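Sim first, then the bench. Again.

April 6, 2024

OK quick one tonight, I have to be up early and the arm is in pieces anyway so no excuse for a long post. (It will be a long post.)

Where we left off: the arm on the bench in the Bradeck workshop, the one I've been building since January, would pick up a toy brick and then sort of fling it. Not every time. Enough times. Olga Paiva, who has the bench next to mine, started keeping a shoebox lid up as a shield. Fair.

So what did I do since then. Mostly took things apart.

The wrist first. I had the bearing in backwards, or at least the shim on the wrong side of it, which means every time the last joint turned it was pulling the hand up a hair and then letting it drop. Couldn't see it. Could feel it if you held the hand and wiggled. Olga felt it in two seconds, I'd been staring at plots for a week. New shim, bearing flipped, bolts with thread lock this time. Waiting overnight for the stuff to cure because last time I didnt and you can guess.

Second thing, the fingers. Printed ones, version six I think? Seven? The pads were too hard. Swapped in strips cut from an old bike inner tube, glued on with contact cement. Ugly. Smells bad. Grips great.

Third thing, wiring. Don't want to talk about the wiring. One of the crimps on the elbow connector came off in my hand. Just came off. I redid all of them, took an entire evening, and I ran out of the little heat shrink so half are black and half are yellow. Whatever.

While all that was drying and curing and so on I went back to the simulator, which I had been avoiding. My logic was that the sim arm isn't my arm, it's a much nicer arm than mine, so what's the point. Olga's logic was that if the grasp code can't hold a brick in a perfect world it's got no business trying in Bradeck. Annoyingly hard to argue with.

So, setup for anyone following along. I keep everything in a folder called Orden, which is also what I call the whole project when somebody asks. The grasp script runs the same way in both places, it only gets told at the start if it's talking to motors or to the simulator. That bit was a pain to write but worth it. If you're starting out do that early, I did it late and had to rip up half of what I had.

First batch was 200 grasps. Start above the brick, come down, close, lift, hold still. I turned the brick to a random angle each time, becuase on the bench I always caught myself placing it nice and square without meaning to. Went to make dinner. Came back and there were 30 drops in the log, which, ouch, in a perfect world.

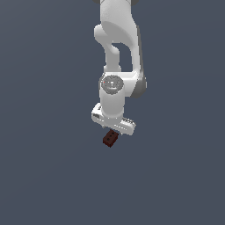 Anyway the drops. Nearly all of them were when the brick was turned so the fingers came in on the corners. The script was closing along the long side no matter what, because back in January I hard coded the angle "for now" and wrote a comment saying fix this. Never fixed it. So the hand would squeeze two corners, the brick would spin, and out it goes. That's the fling! That's the same fling I was blaming on the wrist!

Well. The wrist was bad too. Both things were bad.

Fixed the angle (four lines, embarassing), ran it all again overnight. 3153 grasps by the time I stopped it in the morning, and the corner drops are gone. There's still a few odd ones where it lifts fine and then loses the brick during the hold. I think that's friction settings being silly but I havent looked properly. Could be the lift is too fast. I cut the lift speed by 20 percent for the bench version just in case.

Left on the list:

put the elbow cover back on
re-zero all the joints, new shim means the old numbers are junk
longer cable to the power supply, the current one gets yanked when the base turns
buy heat shrink, the SMALL one
give Olga her good tweezers back

Next bench run is as soon as the joints are zeroed. Same brick, same script, shoebox lid staying up for now. I'll post the log either way, even if it's bad.

Bed.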